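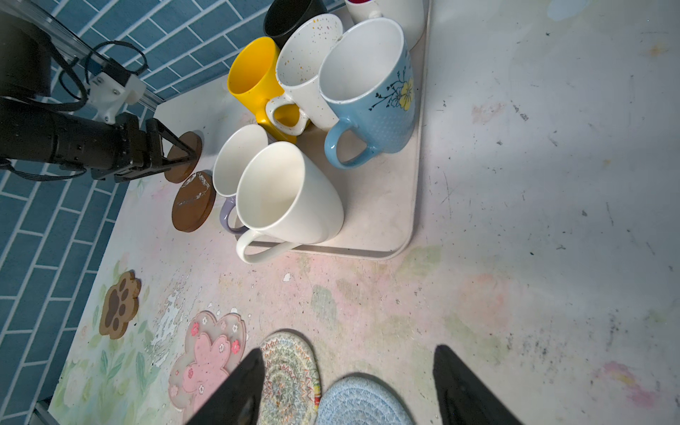
Recharge rates for the Larelero aquifer are usually quoted as if someone had measured them. Mostly they were inferred from water levels in 205 wells, few of them logged below the upper sandstone. A surface can look alike from end to end and still be worn through in places, as the tabletop in Figure 1 is near its left side, and we suspect the clay cap over Larelero is similar. The Akby model treats it as unbroken. 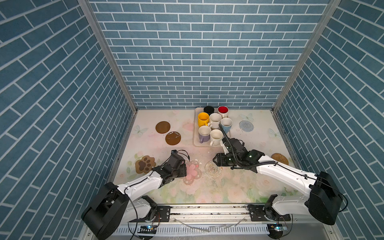

### 4.2 Leakage through the cap

Akby assigns one value of leakage to the whole basin. We reran it with four values and got four different water budgets, all of which fit the November levels about equally well. A good fit therefore tells us little. The Saxena well field,

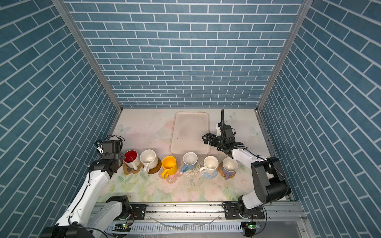
where pumping tests do exist, covers a small corner of the basin and should not stand in for the rest.

Gikby, the newer model, uses 2,758 cells in place of 1,000. Finer cells do not supply missing data, and we saw no gain in the dry years. 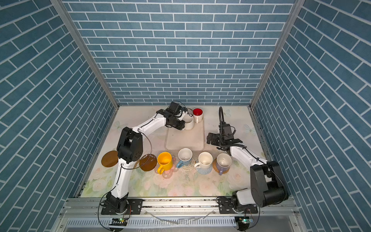 Can the present pumping limit be defended? Only for the Saxena field, and only if the cap there is as tight as the tests suggest. Elsewhere the limit rests on a guess carried over from one report to the next.

**Figure 1.** Tabletop with a printed floral surface.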